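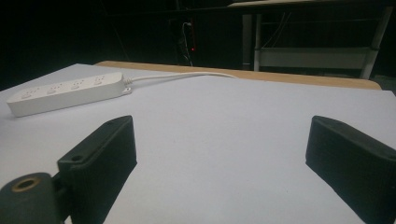

News > Local > Money and Energy

Latest Town Schools Transport Letters Contact

Night electricity rate to be offered across Arkby after Ersoy trial

Sep 28, 2021

Homes in Arkby will be able to sign up for a cheaper night rate on their electricity from next month, following a trial in the village of Ersoy that ended over the summer.

The supplier, Silunico, said the rate would be open to any household on its standard tariff with a meter that can record day and night use separately. Customers who have an older meter can ask for a new one. Fitting costs £40, taken in equal parts over the first year's bills, and no payment is needed on the day.

The night rate will run from eleven in the evening until six in the morning, all year round. Power used in those hours will be charged at half the day price. The day price itself goes up slightly for anyone who joins, so the scheme is mainly of use to people who can move a fair share of their washing, water heating or car charging to late at night.

In the Ersoy trial, 87 households had the night rate from April until the end of the summer. Silunico has not published a full set of results but said most of those taking part had paid less than they would have done on the standard tariff. A few paid more, and these customers were given the difference back at the end of the trial. There will be no such refund under the new scheme.

Dilek Kahraman, who runs the energy advice desk at Arkby town hall, said people should look at their own habits before signing anything.

"If the house is empty all day and the hot water is electric, it will probably suit you," she said. "If you are at home with the heating on and you cook at midday, you may well be worse off. Bring in a recent bill and we can work it through with you."

The desk is open in the mornings, with no appointment needed. Ms Kahraman said she had already seen several residents who believed the change would be made for them. It will not be. Anyone who does nothing stays on the tariff they have now.

Customers who join can go back to the standard tariff once in the first year without a charge. After that a fee of £50 applies, unless they are moving house.

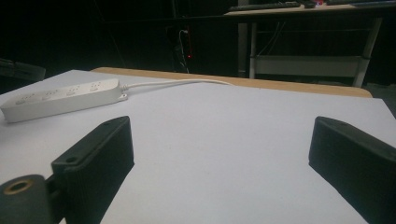 HOUSEHOLD BILLS

What to do if you want to join

Applications can be made by post or by phone, using the number on the back page of a Silunico bill. The company will ask for the meter number and a reading taken within the past week. Tenants who pay the supplier directly can apply in their own name, but must have the landlord's agreement in writing if a new meter is to be fitted.

Households that pay for power through their rent cannot join. This affects most of the flats above the shops on the market square, where the owners hold a single contract for each building. The town hall has asked Silunico whether these tenants could be included later, and is waiting for a reply.

Meter changes will be done street by street, with the north side of Arkby first. The supply has to be switched off while the work is carried out, usually for less than an hour. Residents who rely on medical equipment at home should say so when they apply and will be given a fixed time for the visit.

Ms Kahraman also repeated the fire service's advice on using appliances overnight. Washing machines and tumble dryers should not be left running while everyone in the house is asleep. She suggested setting a wash for the early evening of the night rate, before going to bed, or for shortly before getting up.

Storage heaters and hot water tanks are designed to run at night and can be left on a timer. The timers on older tanks may need to be reset when the clocks change, and again after a power cut.

Rastau is not part of the scheme for now. The village is supplied along a separate line which is due for repair next year, and Silunico said it would look at the matter once that work was finished. A meeting for Rastau residents is planned at the school, with the date still to be set.

Leaflets about the night rate are available at the town hall and the library.

Comments

marketsquare_tenant
So those of us in the flats get nothing again. We have electric heating and no say over the contract. Has anyone tried asking their landlord?

Old Tom
We were in the trial at Ersoy. Saved a little, mostly on the hot water. The first bill was hard to follow - day and night were printed on separate pages - but it got better after I rang them.

hillside2
Does the price stay at half for good or can they change it when they like? Article doesn't say.

marketsquare_tenant
@hillside2 I asked at the desk. It's fixed for the first year, then reviewed.

jpw
Rastau always last. See you all at the school, whenever that is.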